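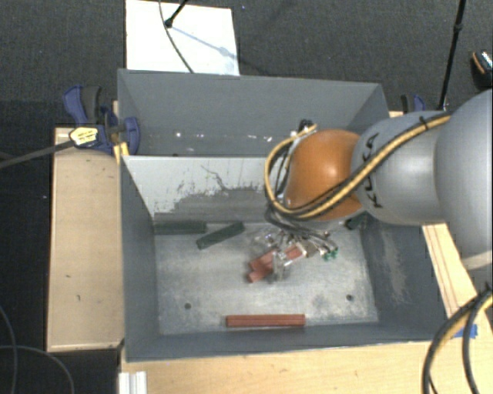

Report on the Visit to the Automation Laboratory at Jerngate
Student project report, Industrial Systems, second year
Prepared by Tharun Rai. Group members: Tharun Rai, Flynn Paewai, Shona Tosh

1. Introduction

In July 2021 our group attended the open day of the automation laboratory at Jerngate. The visit is a required part of the project unit, and each group must choose one demonstration and report on it in detail. We selected the bin picking demonstration, in which a robot arm takes separate pieces out of a metal bin. Our project for the rest of the year is to propose a sorting station for Wanesura, a small company that receives mixed offcuts and at present sorts them by hand. The demonstration was therefore the closest to our own subject.

The host for our session was Ross MacRitchie, who manages the laboratory. The robot was operated by Fraser Pollock. I wish to thank both of them for their patience, as we asked many questions and the session finished later than was planned.

2. The questions we brought

Before the visit we agreed on what we wanted to learn. Shona was interested in the gripper, and how one tool can hold pieces which lie in different directions. Flynn was interested in the cell itself: the table, the bins, the cables and the safety of the people who stand near. My own part was the method, that is, how the robot decides which piece to take next and what it does when a pick fails.

3. Description of the cell

The arm is a KUKA with silver-grey segments and an orange joint. It works over two grey metal bins, which stand one behind the other with a wall between them. The pieces are simple coloured bars and blocks. In our session there were green ones and reddish ones, and only a small number of them were in the front bin at one time.

I had expected a more finished installation. The bins are held to the wooden surface with ordinary blue and black clamps, of the kind that one can buy in a hardware store, and the metal floor of the front bin is scratched and stained from use. Mr. Pollock explained that the clamps are a deliberate choice. When a student project needs another bin position, the bins can be moved in a few minutes and the position is then taught again to the robot. A bolted fixture would be more exact, but it would be changed less often, and the purpose of this cell is to be changed.

Flynn noted that the yellow and black cables run along the outside of the arm and make a loop around the orange joint. The loop must be long enough for the joint to turn and short enough that it does not catch on the bin. According to Mr. Pollock this is the part of the cell which he checks first every morning. The cables are tied to hold them together, and he replaces the ties before they look worn.

4. The demonstration

The task was to move pieces from one bin into the other. The program they use is called Pikier and was written in the laboratory by earlier students. For each pick it makes a list of possible grasps, gives each grasp a score, and tries the best one. If the gripper closes and nothing is held, the grasp is removed from the list and the next one is tried.

We were shown the record of the previous term. The robot had made 3942 attempts, of which 263 were written down as failed. Mr. MacRitchie asked us not to make too much of this number. The record does not say how difficult each arrangement was, and a failed attempt on a bar against the wall is counted the same as a failed attempt on a bar in the open. Shona asked if the failures could be separated by position. They can, but it must be done by hand from the notes, and this work is not finished.

The most useful thing for me was to see how much the position of a piece matters. A bar that lies free on the floor of the bin can be approached from either side. A bar that lies flat along the base of a wall is a much harder case, as there is no space for a finger between the piece and the wall. The robot has two strategies for this. In the first it pushes the bar gently from one end until it turns away from the wall. In the second it leaves the bar and takes all other pieces first. Both were explained to us, and Mr. Pollock prefers the second, for the reason that pushing may bring the bar into a corner, where it is worse than before.

Shona spent most of her time on the gripper. It is a crowded tool, with thin dark hoses, metal fittings and translucent parts, and small green connectors on the side. She wrote in her notes that the size of the tool is as important as its force — a wide gripper cannot go down beside the wall of the bin, even when the fingers themselves are narrow. We had not considered this in our first proposal, where the bin was drawn with vertical walls and very little free space.

5. Safety and behaviour of visitors

Visitors stood behind a line and the operator kept the stop button in his hand for the full session. The arm was run at reduced speed. When Flynn asked to look more closely at the clamps, the robot was stopped and the drives were switched off before he was allowed to approach. I mention it because in our draft for Wanesura we wrote that an operator may "reach in quickly" to free a piece. This sentence will be removed.

6. Consequences for our project

We will make the following changes in our proposal:

The bins will have sloped walls where possible, so that pieces have less chance to rest tight against them.
The free space above and beside the bin will be calculated from the complete gripper with its hoses, and the fingers alone will not be used.
The cable loop will be included in the drawing of the arm in all its positions.
Failed picks will be recorded together with the position of the piece from the first day.

One question is still open. Wanesura would like to use its existing bins, which are of the Innes type and have straight sides. Mr. MacRitchie has offered to try one of them in his cell in August, if we can deliver it to Jerngate. Flynn will ask the company for the loan of a bin, and I will prepare the list of test positions and send it to Mr. Pollock.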